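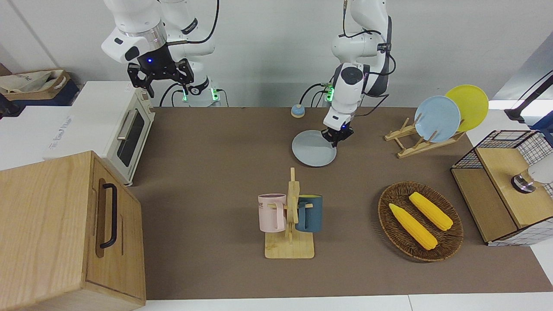
The Pindley Kitchen Shelf, a Gallery

Reading time: 2 minutes

Every May I promise to own less crockery, and every summer I end up writing about plates. This year's excuse is the small-kitchen page, for people whose worktop has to be larder, café and drying room before breakfast is over. Pindley has a lot of kitchens like that. They were built for one kettle and an optimistic person.

The rule for this set was simple enough. Everything had to live out in the open, because the cupboards in our block are 24 centimetres deep and already full of lids. What won't go behind a door has to be worth looking at, or at least hard to trip over.

So: plates in plain colours, mugs on a tree, a wooden rack, a basket with a board on top. The brown mat underneath does more than its share. Crumbs vanish into it, and I've stopped pretending that's a drawback.

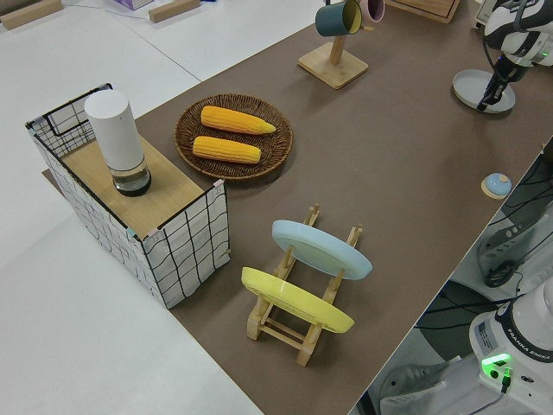
Two cobs on the wicker tray, with the plates keeping a respectful distance.

The corn is the only thing in the set that even looks like food. It looks better on wicker than it would in the bottom of the fridge, where mine usually goes to think things over.

The basket is the one I'd fight for. Put a board across the top and you've got a side table, and whatever you've stuffed inside stops being clutter and becomes storage. I've used one like it in my hallway on Gough Street for two years, and I couldn't tell you what's at the bottom. Gloves, I hope.

Now, the rack. I came to wooden racks late, after a wire one from Walix left rust marks on everything I owned, including a tea towel that had been a wedding present. A wooden one wants a wipe and a bit of air and otherwise leaves you alone. It also makes two plates look like a decision, when in my house it generally means the other 5 are in the sink.

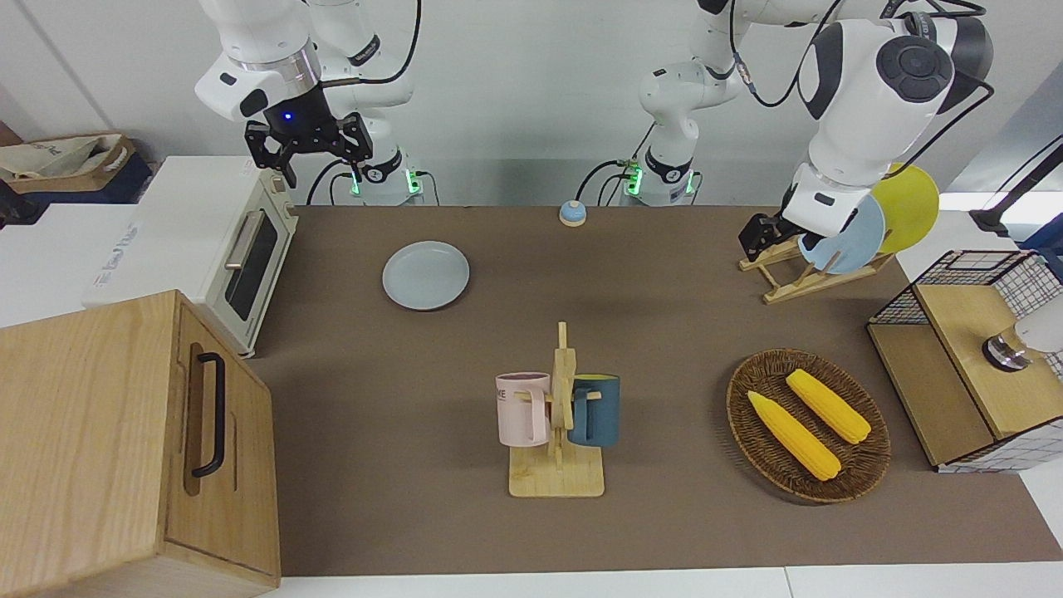
Blue and yellow were meant to be a compromise. I wanted all blue, the rest of the household wanted anything else, and yellow was the colour we disliked equally. I've since come round to it. Toast looks very well on yellow.

As for the toaster oven, I held out for years on the grounds that I had a perfectly good grill. I had a perfectly good grill that took 58 minutes to do anything and then did it all at once. A small oven at the end of the worktop is a humbler arrangement and it suits cheese.

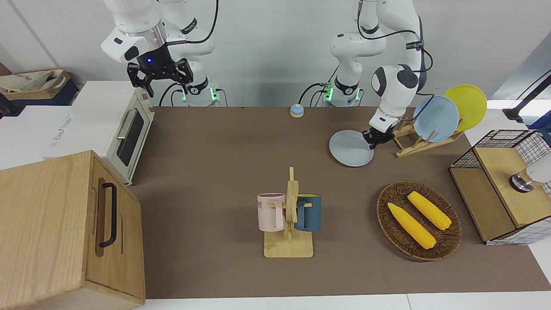 Mug trees have a bad name, mostly earned in holiday cottages. Pale pink and dark teal get on better than they've any right to, and the yellow inside the teal one is a nice surprise for whoever finishes their tea first. Keep the tree half empty if you can bear it. A full one is a coat stand at a party, and the mug you want is always underneath.

The bell can stay too. I've no staff to summon, and the cat has made her position clear, but a kitchen is allowed one thing with no duties.

Next up is the Wolley pantry, which has a door that shuts. I'm trying not to be bitter.

Contact the page | © Pindley Kitchen Shelf, 28 July 2026 | Back to top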